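Unit 6 Handout: Domain randomization for articulated object tasks

Reading before class: the Nornia methods note, sections on texture sampling and camera jitter. Bring your notes from Unit 5, as the definitions of policy, rollout and success rate are not repeated.

6.1 The problem

A policy trained in simulation sees a world that is too clean. The walls are always the same color, the light always comes from the same side, and the camera is always exactly where the file says it is. The policy learns to rely on those facts. When the wall changes, the success rate drops, even though the wall has nothing to do with the task.

Domain randomization changes the parts of the simulated world that should not matter, so the policy is forced to use the parts that do. We split the parameters into two groups.

Visual parameters: wall and floor textures, object colors, pictures and other decoration, light direction and strength, camera pose.

Physical parameters: joint friction, object mass, hinge damping, gripper force limits, control delay.

This unit covers the visual group. Physical parameters are in Unit 7.

6.2 The Suvow task set

All examples in this unit use Suvow, the two-arm task set from the course server. Each episode draws a room, a piece of furniture with a moving part, and a number of distractor objects. The policy gets camera images and joint positions. It does not get object poses.
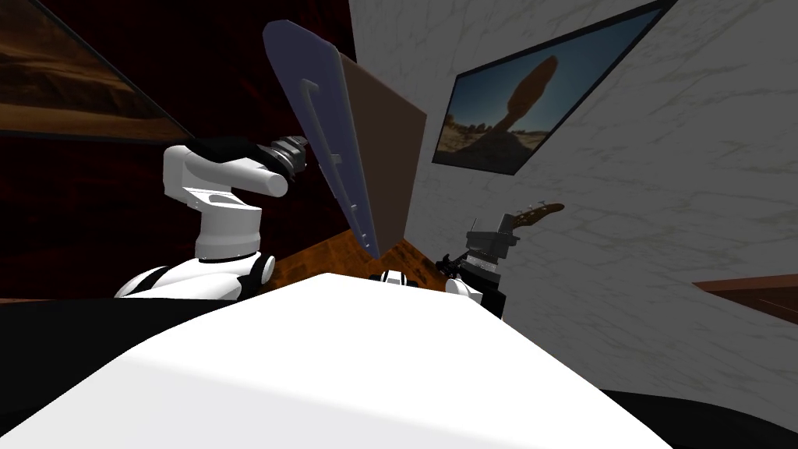 Distractors are objects that play no part in the task but take up space in the view and in the reach of the arms. A good distractor has a shape that could be mistaken for something the policy cares about. The guitar neck at the right gripper is a fair test of this, being long and slim like the bar handle on the tilted panel. A policy that has learned "long thin thing means handle" will be pulled toward it. Wall material is drawn separately for each wall, so a dark maroon wall and a white marble one can turn up in the same room. Students sometimes report this as a bug. It is the intended setting.

Note also how much of a head-level view can be filled by the robot's own body. Do not crop this out before training. The body gives the policy a fixed reference, and cropping it was worse in every run we have.

6.3 Sampling

For each training episode:

Draw a texture for each wall from the texture pool.
Draw pictures from the picture pool, then positions on the walls.
Draw the light direction and strength.
Draw a camera offset: up to 2 cm in position and up to 10 degrees in rotation.
Hold all of these fixed until the episode ends.

The last step is often done wrong. If textures are redrawn at every time step, the images flicker, and the policy learns to ignore the camera and lean on joint positions alone. You can spot this in the logs: training loss looks normal, but performance does not change when you blank out the images.

6.4 Wrist views

The wrist camera needs its own check. It moves with the gripper, so background items appear at many angles and may fill a large part of the view.

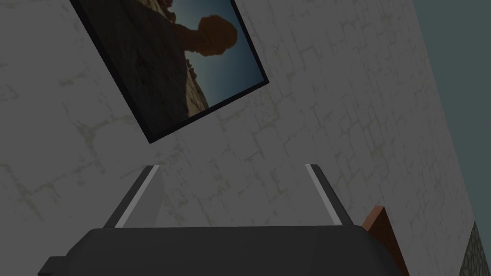 Figure 6.2. View along an open gripper toward the wall, with a framed desert picture above the fingers.

Two points to take from Figure 6.2. First, the picture is the part of the view with the most contrast, and it carries no information about the task. Second, the fingers are what tie the view to the robot. When you plot attention maps for the lab, compare the finger region with the background region and report both.

6.5 Result

We trained two policies on the same 300 demonstrations. Kornmont used fixed visuals. Kamata used the sampling steps in 6.3. Each was tested for 20 episodes in rooms with textures held out from training.

Kornmont: 2 successes
Kamata: 10 successes

The gap is large, but the test set is small, so give an interval when you quote these numbers. Kamata also took longer to train and was slightly worse in the original room. This is the usual price of randomization and should be stated in any write-up.

6.6 For the lab

Repeat the Kamata run with one visual parameter switched off. Choose wall texture, pictures, light or camera offset. Keep the seed list unchanged. Hand in the success count, the interval, and one paragraph on failures, sorted by whether the arm missed the handle, reached for a distractor, or stopped early.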